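Teaching by Demonstration > Hand guiding vs. remote control for a simple pick and place

Posted May 31, 2020 by swrobel

swrobel
I'm trying to settle on one way of recording demonstrations before I spend more evenings on it. The task is the boring one: pick up a small cube, put it down inside a square of black tape on the table. Two-finger gripper, camera at the wrist, small arm on a wooden bench top.

So far I've done it both ways. First I held the arm by the last link and walked it through the motion with the motors slack. Then I built a leader arm from the Jutholm plans and drove the real one from that. The hand-guided runs are smoother, but my knuckles and sleeve are in the wrist view for a good part of each one. The leader arm runs have clean video but I overshoot, stop, come back, and all of that ends up in the recording too.

I have 30 runs by hand and 35 by leader arm. Trained separately, the hand-guided policy reaches for the cube and then hovers over it. The leader arm one grabs it more often than not but drops it on the tape line as often as inside. Which would you throw away?

Sławomir Wróbel

boltier_fan
Throw away the hand-guided ones. If your hand is in the picture while you teach and gone when the robot runs by itself, you've taught it on pictures it will never see again. The hovering sounds like that to me. It's waiting for a hand to show up.

matic_b
I don't agree with tossing them. Hand guiding gives you joint paths that a person would be happy with, and the leader arm gives you the paths of somebody fighting a leader arm. What you can do is record by hand, save only the joint positions, then play the motion back with nobody touching the arm and record the camera during the playback. Put the cube back in the same spot first. It takes twice as long. I did it that way on the Odby course all of December and had no trouble with hovering.

The placing problem is a separate thing. How far do you open the fingers on the approach?

Bujar Matić

boltier_fan
Playback only works if the cube goes back exactly where it was. With a cube that small you'll be off by a few millimeters and now the robot is learning to close on the edge of it.

matic_b
Pencil marks. Or a corner jig that you lift away. It isn't hard.

swrobel
Bujar, I open them all the way every time. I never thought about it, it's just where the leader trigger rests. Gripper at the start pose, from the wrist camera:
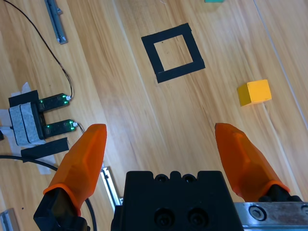 Start pose, fingers open, cube off to the lower right of the square.

tan_lines
Coming at this from the remote control side, I run a pair of leader arms for a kit maker called Tan (no relation to my user name).

Fully open is OK for the approach. I'd look at the release. If you let the trigger spring back on its own, the fingers snap open and the cube gets a push from whichever finger lets go last. Open slowly, by hand, until you see daylight, then lift, then open the rest of the way. Do it the same in every run.

Also vary where the cube starts. In your picture it's close to the square. If all 65 are like that, the policy may have learned one short sideways move and not much else.

swrobel
Most of them start close, yes. I moved it by a cube width here and there but never to the far side of the tape. And I do let the trigger spring back, so that's one for tonight.

boltier_fan
You have a cable in a big curve at the lower left there. Does it move when the arm moves? I had a cable that shifted a little each session and the policy got worse every time I retaped it. I'd fix it down before recording anything more – the thin one at the top left too.

matic_b
Cables moving a bit is good for it. You want some variation in the background or it will lock onto something silly.

boltier_fan
Variation on purpose, sure. Not one layout for the first half and another for the second.

swrobel
I'll tie the thick one down and leave the thin one alone, so you can both be half right. The plan is to record a new set with the leader arm, slow release, cube starting on all sides of the square. I'll keep the hand-guided joint paths and try the playback on a few of them.

tan_lines
Cut the pauses at the start of each run as well. Mine used to sit still for 2 seconds while I reached for the leader, and the policy learned to sit still.

swrobel
Second set is done and training. First try with the slow release: it put the cube inside the tape, and on the next one it was half over the line. Will post when I've run it enough times to say anything useful. Playback of the hand-guided paths is next, I've cut the corner jig out of cardboard.

matic_b
Cardboard is fine. Lift it straight up.

Filed under: Manipulation, Teleoperation, Beginner projects
Views: 457

Recent threads
Leader arm trigger sticks halfway
Jutholm plans: which bearings did you use?
Do you delete failed demonstrations or keep them?
Wrist camera or overhead camera if you can only have one
Odby course notes, part two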